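Re: how many demos before we retrain?

Hi all, numbers from the Tonside table are below.
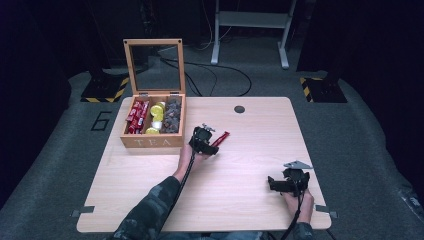

Carla, I went through the tea sorting takes last night and we have 457 so far, of which I'd keep about 400. Most of the ones I'd toss are fumbled grasps on the red packets. They stand on end in the left compartment, so it helps to come in with the jaws held like the left gripper has them here, one packet and only one! The lid stays open for every take, please.

Carla Karaki wrote:

> Do we really need 2,000 before Nel retrains? Dulier got something usable out of 137, and my wrists are tired.

I'd say retrain now and see (my wrists vote yes too). Can someone at Wetivbridge start it tonight?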